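How to run a blood pressure check morning for your local nurses' branch

Quick one as I'm on shift at two. Several people asked how we set up the July check morning so I'm writing it down before I forget. Sachiko Sugawara did the first version of this list, I've only added to it.

Before you book anything

Get the room first. Ours was the side hall at Musum, ground floor, step-free, a loo close by. Ask if the chairs have backs and arms. Stools no good, people need to sit back with feet flat.

Check your insurance covers public sessions. Ask in writing. Keep the reply.

Decide who you'll send people on to if a reading is high. Written down, agreed with the surgery, phone number on the sheet. Don't skip this one.

Kit

Upper arm monitors, one per station plus a spare. Three cuff sizes. Large cuffs go missing so label them. Batteries. Wipes. Pens, more than you think. Record cards, we had 340 printed and that left a few over.

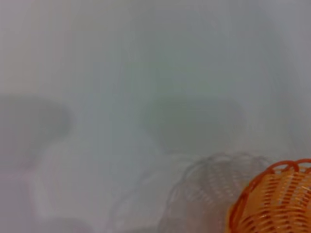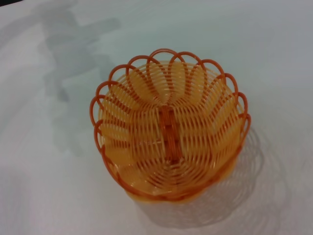 Record cards want sorting out before the doors open. Name, time, arm used, both readings, that's all that goes on them. Leave out the address, you don't need it and it slows the queue. Blank ones can go in an open basket like the orange one, easy to reach into from any side, but filled in cards go straight in a lidded box and stay with a nurse. Never leave them on the table.

On the day

1. Greet, give a card, ask them to sit quietly for five minutes. No chatting, no phones. Hard to enforce, try anyway.

2. Sleeve up or off. Not rolled tight above the cuff.

3. Arm resting at heart height. Cushion if needed.

4. First reading. Wait a minute or two. Second reading. Write both down, dont round them.

5. Tell them the numbers in plain words and hand over the leaflet.

6. High reading, go to the senior nurse. Chest pain or feeling very unwell, ring 999, don't wait for another reading.

Last time 37 people came in the first hour and we had two stations. Not enough. Have three, and one person who does nothing but the door.

Afterwards

Wipe the cuffs down, count the monitors back in. Filled cards to the branch lead the same day. Then a short note of what went wrong while its fresh.

Next planning call is 23rd July, dial-in details from Sachiko. Bring your own room quotes if you have any.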